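Buy Fewer Containers

Every March the flyers change over. The snow shovels go to the back of the store and the storage bins come to the front, stacked by the entrance in clear plastic with coloured lids. I've bought my share of them. I now think most households, mine included, would be better organised if they bought almost none, and I want to set out the case with some care because the usual arguments on both sides are sloppy.

The case for containers is easy to make. Small things wander. Batteries, elastics, takeout menus, tea towels, the cord for a camera you no longer own. Put them in a box and they stop wandering. The box has edges, so you know when there's too much. It can be lifted off a shelf in one go and put back the same way. I accept all of that. A cutlery tray is a good invention, and I wouldn't want to live in a house without one.

My objection is to the order in which people do things. The box gets bought first, on the strength of how it looks in a catalogue, and then something is found to go in it. Once a thing has a box, it has a home, and once it has a home it stays. I kept a full set of cords for eleven years on this principle. They were beautifully kept. Not one of them fit any device in the house.

What it costs

Last winter I went back through my receipts and bank statements to see what I'd spent on storage since moving into my current place. I counted bins, baskets, drawer inserts, shelf risers, hooks sold in sets and one wall system. The total came to just over $1,000. The wall system was the worst of it. It was a Flovix, bought at full price, and the rails were $203 before a single shelf went on them. It holds paint cans and a box of Christmas lights, which were sitting on the floor of the same closet before and bothering no one.

I don't think I'm unusual. I don't have an expensive house or a taste for matching jars. The money went out in small amounts, at the end of grocery trips or while looking for something else. A fabric cube is cheap. Six fabric cubes are not, and you always need six, because the shelf they go in has six holes.

There's also the room they take. An empty bin occupies as much of a basement as a full one, unless it nests, and the ones that nest are the ones with sloping sides that waste space when they're lined up on a shelf. At one point I owned a large tote whose contents were smaller totes.

The trouble with lids

If I could give one piece of advice it would be to avoid lids in any part of the house you use daily. A lid adds a step. You have to put down what you're holding, open the box, put the thing in and close it. People won't do this, so the thing is set on top of the lid. Now there's a pile on top of a box, and opening the box means moving the pile.

Lids are fine for what you touch once a year. Camping gear, tax records, skates in July. They belong in basements and the tops of closets. In a kitchen or a front hall they defeat the purpose.

Labels are a smaller version of the same mistake. I went through a labelling period. I had a Gutwood label maker, which ran on its own tape at its own price, and I labelled everything down to the drawer with the forks in it. Anyone in the household could already find the forks. The labels that would have helped were for the boxes I couldn't identify, and those I'd marked "Misc."

Plastic and the alternatives

I should say something about material. Clear plastic shows you what you've got, and it keeps out mice and damp. For a basement or a garage there's nothing better at the price. It also cracks at the corners in the cold, and most of us have a garage that gets cold. The lids go first. Once a lid is gone the line has been redesigned, and no other lid will fit. I've thrown out sound bins for want of a lid, and I'm not proud of that.

Cardboard is underrated. A shoebox costs nothing, can be cut down to fit a drawer, and goes in the blue bin when you're finished with it. The chief complaint against it is that it looks like cardboard. In a drawer, I can't see why that matters.

Then there is basketry, which is what I'd choose for anything that sits out in the open. A basket has give in it. It can be moved along a table without much noise. If it has no lid, there's nothing to lose, and if it's divided into compartments it does the sorting without inserts. It doesn't do well in a damp bathroom and it's a nuisance to dust, and cheap ones shed bits. I've had one from the Stefanou market stall on my hall table for nine years. It takes keys, mail and sunglasses, and when it's full I go through it. That's the whole system.

A woven tray with compartments is a good size for a table.

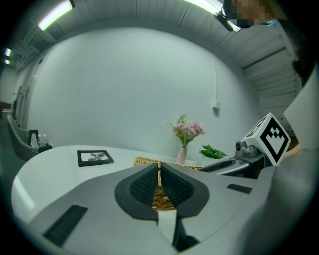
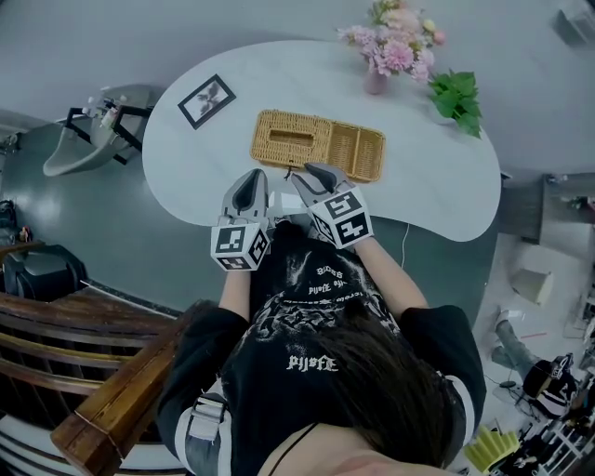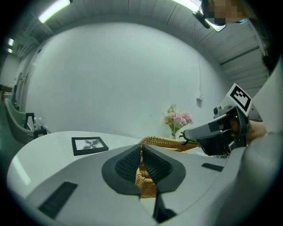 A rule that has worked

I tried several rules before settling on one, and most of them were too clever. One in, one out sounds sensible, but I found I was throwing out things I used to make room for things I didn't. The rule that lasted is plain. I don't buy a container until the things meant for it have been sitting together, in the open, for 90 days.

They can sit on a shelf or in a pile on the floor. They can sit in a cardboard box with the flaps cut off. If I've used them in that time, I know how many there are and how often I reach for them, and I can buy something the right size. If I haven't, they probably don't need a container. They need to go to the thrift store.

In the first year this saved me a good deal of money and cost me some peace at home. A pile on the floor for a season is not popular with the people who have to step over it. I'd suggest choosing a spot out of the main traffic. The pile of gift wrap I kept behind the bedroom door was tolerated. The one in the front hall was not.

The result was that I bought two things that year. One was a deep drawer insert for the kitchen. The other was a boot tray, a Jumen, which was $160 and far more than I'd planned to pay for a boot tray. I mention it because I don't want to give the impression that this is about being cheap. I'd spent three months looking at wet boots on a towel. I knew how many pairs there were in January and how much slush came off them, and I knew the thin plastic tray I would otherwise have bought would overflow onto the hardwood. It hasn't been moved since except to be cleaned.

What about small places

The strongest reply to all this comes from people in apartments. If you have one closet, they say, you can't leave things in a pile for a season, and every centimetre has to work. I lived in a one-bedroom for years and I have some sympathy. A bed with drawers underneath is a container of a sort, and I wouldn't have managed without mine.

Still, I think small places make the point more strongly. A bin in a small closet takes up its own walls as well as its contents. Rigid boxes leave gaps between them and above them. When I moved out of that apartment I emptied the closet and found that a fair portion of it had been given over to air, neatly divided. The sweaters would have fit on the shelf by themselves.

Families with young children have a different problem, and there I'd relax the rule. Kids' toys come in thousands of pieces and have to be cleared off the floor before supper. One big open basket per room will do it. I wouldn't sort them by type. Children don't put blocks in the block bin, and adults shouldn't be spending their evenings doing it for them.

I still look at the flyers in March. There was a set of stacking drawers this year that I liked very much, in a grey-green colour, and I went as far as measuring the space beside the washer. The things I'd put in them are currently in a shoebox on top of the dryer, and they'll be there until summer.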